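Search this site Search
Week 11 handout: looking at a ready-made two-arm workcell

Notes by Ivan Ivanyshyn. We are reviewing the Halar sorting kit this term, and I'm really pleased we get to. Two arms on one shared rail, three open bins, and a tray lined with checked cloth for the item being worked on.

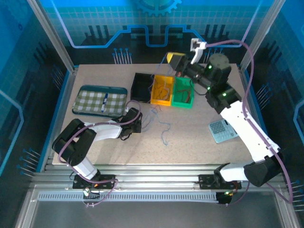 1. What to look for in a kit like the Halar

Reach first. Both arms share one table, so ask where they could meet, and who gives way! The Halar software handles this with a simple turn-taking rule, and you can read the whole thing in one sitting (please do, it's lovely code).

Then cables. The purple ones run along the outside of the arms in wide loops. That makes them easy to swap, but leave slack at the elbows and wrists when you plan a move.

Then the items. A pen or a calculator keeps its shape. Thin wire bends, tangles and hangs over bin edges, which is why I think it's the best test of any gripper we could set.

2. Numbers from our trial

Picks logged: 500
Dropped or missed: 121

Most of the misses were wire. I still find that exciting, as there's plenty of room for you to do better.

3. Before next time

Read the Szabo chapter on grasping soft things. Write half a page on which bin you would empty first and why. Hand in by 16th October.

We use cookies to remember your settings. Accept Manage cookies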